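Wurnoner Automation Bulletin: July issue

Safety and reliability

Loss of grip during transfer trials: findings and interim measures

Members will be aware from the short notice sent out last month that handling trials at the Ustorell site were paused following a fault on the two-armed unit. The review is now complete. No one was hurt and no equipment was written off, but the fault could have caused an injury had a person been within reach at the time, and it has been recorded as a Category 2 event under the Wurnoner safety rules.

The unit was working through a programme of 3000 transfers, in which parts are lifted from yellow shelving and placed in a bin at floor level, or taken back out of it. At transfer 1089 the left hand opened while the arm was still moving. The part was thrown a short distance and came to rest on the carpet, outside the marked working area. The arm carried on to the end of its path with an empty hand and began the next cycle. The attending operator pressed the stop button before the second lift was made.

Two matters were therefore examined: why the hand opened, and why the unit carried on without a part.

On the first, the control log shows that the hand lost its closing signal for less than a second. The cause was traced to a cable connector near the left wrist, which had worked partly free under repeated bending. The hand is designed to relax when the signal is lost, so that a trapped finger or sleeve can be released. That choice is sound when the arm is still. It is less suitable when the arm is travelling at speed with a part in the hand, and the supplier of the control software, Biteck, has accepted that the two conditions should be treated differently.

On the second, the check that confirms a part is held had been set to run only at the start of each lift. A part lost in mid-travel would not be noticed until the following cycle. The setting was made during early testing, when lighter parts were in use, and was not reviewed when the trials moved on to larger ones.

Transfer work at Ustorell, with views from the head and from the wrist
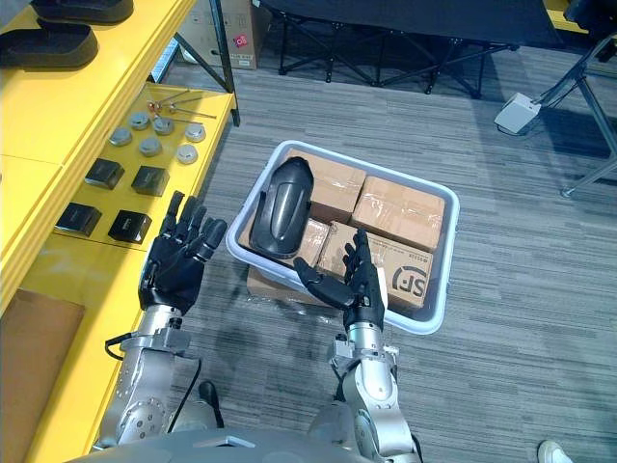
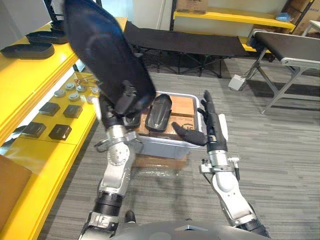
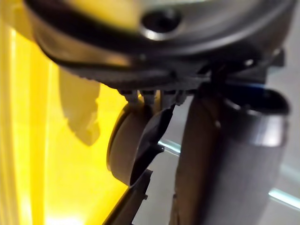 Interim measures

The following apply to all two-armed units at Wurnoner sites until further notice.

1. Arm speed is limited to 40 per cent of the rated value whenever a part is held.

2. The held-part check must run throughout the whole of the transfer. If the check fails at any point, both arms are to stop and remain stopped until an operator has reset the unit by hand.

3. Wrist connectors are to be inspected at the start of each shift and again after every 80 transfers. Any connector that can be moved with light finger pressure must be replaced before work goes on.

4. Cables along the arms must be secured so that they cannot catch on shelving, bins or stands. Cables that are not in use are to be removed from the unit.

5. No person may stand or place a foot within the marked working area while the arms are powered. The operator must keep the stop button within reach at all times.

6. Floors are to be kept clear of spare packaging and small items of equipment, and any part that leaves the working area must be entered in the log even where no damage is found.

Longer-term changes

Biteck will provide a revised version of the control software in which the hand keeps its last grip for as long as the arm is moving, and relaxes only once the arm has come to rest. The new version will be tested at Ustorell before it is released to other sites. The Chevalier site, where the same type of hand is fitted, has suspended its own transfer work until the wrist connectors there have been changed for a locking type.

The working area at Ustorell will also be made larger. Its present limits were drawn from the reach of the arms alone and made no allowance for a part leaving the hand during movement.

Site leads should confirm in writing to the safety office that measures 1 to 6 are in place. Copies of the full report, including the control log and the connector inspection sheets, may be requested from the same office.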